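Tullgate Lending Shed

The Tullgate Lending Shed is a tool library in the river town of Tullgate. It lends hand tools, garden tools and small power tools to anyone with a local address and a working sense of shame about late returns. It holds 1,298 items, of which the pressure washer is the only one most members have ever asked for.

Background

Tool libraries rest on a simple observation: most household tools spend their lives in a drawer. A drill may run for a few minutes a year and then wait in the dark for the next shelf. Lending one drill among many homes saves money and space, at the cost of having to talk to the neighbors.

The Tullgate collection began in a former bus garage on Mallet Street, with 80 tools left over from the closing of the Drultari hardware store. Many of these were sizes of wrench that had failed to sell for good reason. They are still in the catalog and still in excellent condition.

Collection

Items are sorted by task, under headings such as Cutting, Digging, Holding and Reaching. The Holding section covers clamps, vises, pliers and tongs, and has been the subject of long debate over whether a bucket holds things in the required sense. Buckets are currently shelved under Water.

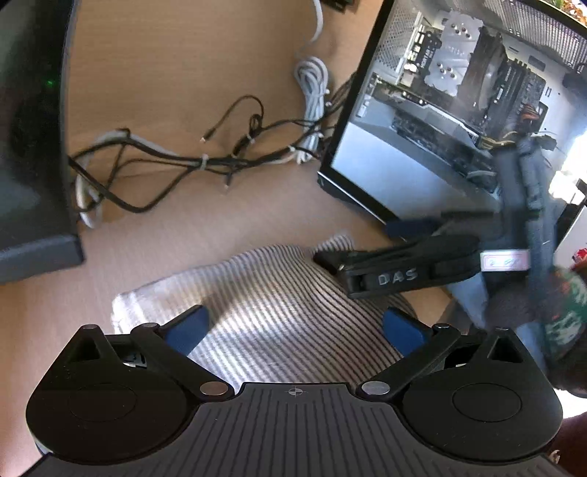 Ladders form a class of their own, partly for insurance reasons and partly for lack of anywhere else to put them. A ladder may be borrowed only by a member who has signed the ladder form, a two-page document that explains what a ladder is.

The catalog is kept in Kodier, a lending program first written for school music rooms. It handles due dates well. It also asks, each time a tool comes back, whether the reed needs replacing, and staff have learned to click No.

Membership and loans

Membership stood at 1,661 in April 2022, which gave the town more borrowers than tools and made spring weekends tense. Loans run for one week and may be renewed once, unless another member is waiting. Fines are small. The real penalty is the late list, which hangs by the front door in large type.

Up to 20 tools may be out on one card. The limit was set after a member borrowed most of the Digging section to put in a pond, which is still described in local papers as planned.

Repair and loss

Blades are sharpened on site, and cracked handles are replaced with ash where possible. Power tools get a cord check before they go back on the shelf. Small parts lead harder lives. Drill bits return blunt, hex keys return as different hex keys, and tape measures do not always return – the shed now treats them as a kind of gift.

Every August the building closes for a stock check. Tools that have gone missing sometimes come back during this period, left against the door without a note. The shed asks no questions, though it does update the catalog.

Reception

Local opinion is mostly warm. Supporters point to lower costs for renters and new homeowners, and to the repair bench, open to all members on weekday evenings. Critics have mentioned the noise, the parking, and the number of half-built decks visible from the river path. A proposal to lend kitchen equipment as well was turned down on the grounds that the shed had no room for a second pasta machine. Members took this to mean that it already had one, and it can be found under Cutting.

See also

Library of things
Repair café
Sharing economy
Ladder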